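Altell Lists > Collection Practice > Archive
Home | Threads | Authors | Search | Help

Print this message | E-mail this message to a colleague

Subject: Re: Revised instructions for the small-objects-and-case task
From: Covadonga Ortuño
To: Collection Practice list
Date: Jan 17, 2022

Dear colleagues,

I am replying to the message from the Kovden group, which I quote in the parts that call for an answer.

> We have read the draft instructions for the case task and have
> three points to raise before our operators begin.
>
> First, the draft says that the case may be presented "open or
> closed". Our understanding was that every example would begin with
> the case open. If both are allowed, we should like to know in what
> share.

Both are allowed. The earlier agreement referred to the pilot, which was limited to 50 examples and is now closed. For the main collection, 17 examples in each block are to begin with the case closed, and the remainder with it open. The block sheet issued by Flernthorpe states which is which, and operators should follow the order on the sheet even where it appears uneven. Please do not group the closed starts together at the end of a block. Two sites did so in the pilot, and the training staff had difficulty separating the effect of the closed case from that of a tired operator.

> Second, we are asked to vary the position of the case and of the
> small items between examples. Our operators would prefer a printed
> grid on the table, so that positions can be repeated and checked.

The working group considered this and decided against it. A printed grid would be visible to the gripper cameras in every example, and the system could come to depend on it. Positions should be varied by hand. The case may be turned to any angle, and the items may be set down on either side of it, provided that both hands can reach them without the operator leaving the chair. Sites wishing to keep a record of positions may do so in the Moya log, under "layout", in a few plain words.

I would add that items with shiny or clear wrapping are to stay in the set. Kovden asked in an earlier exchange whether they might be withdrawn, given the trouble they cause in the tracking of the fingertips. The trouble is acknowledged – it is also the reason they were chosen. An example in which the item is dropped and picked up again is to be kept and marked "recovered". An example in which the item leaves the table is to be stopped and marked "void".

> Third, nothing is said about the condition of the gripper fingers.
> We have seen wear on the covering of one pair and do not know
> whether they should be replaced at once or at the end of a block.

At the end of a block, unless the covering has come away from the finger, in which case work should stop. Loose threads and light marks are acceptable. When fingers are changed, the opening and closing limits must be measured again and the new values entered in Moya before the next example is started. Altell holds seven spare pairs for the whole project, and requests should reach me in writing.

The grippers and table arrangement to which these answers apply are as follows, first from the operator's head and then from one of the grippers. 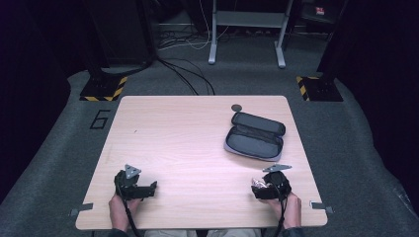
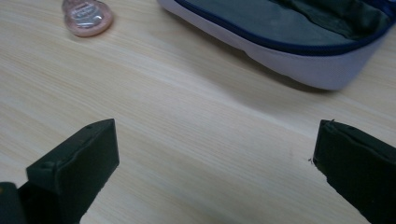 Turning to the schedule, the target for the main collection remains 3000 accepted examples across all sites. Void examples do not count towards it. Nearly all sites have now returned their operator consent forms. Those that have not are asked to do so before the end of January, as no examples can be accepted from an operator whose form is missing.

Sites are also reminded that the written account of each example ("take up the item with the right hand, place it in the case") is to be entered by the operator who performed it, in everyday words. Accounts copied from the previous example have been found in the pilot data, in some cases naming the wrong hand. The checking staff at Flernthorpe will return any block in which this occurs.

The instructions will be reissued with the changes given here under the first and third points. The text on positions is unchanged. Comments on the reissued version should be sent to the list and not to me privately, so that all sites have sight of them.

Yours sincerely,

Covadonga Ortuño
Collection Coordinator, Altell

Previous message | Next message | Thread index

Contact the list owner | Copyright Altell and contributing authors | Back to top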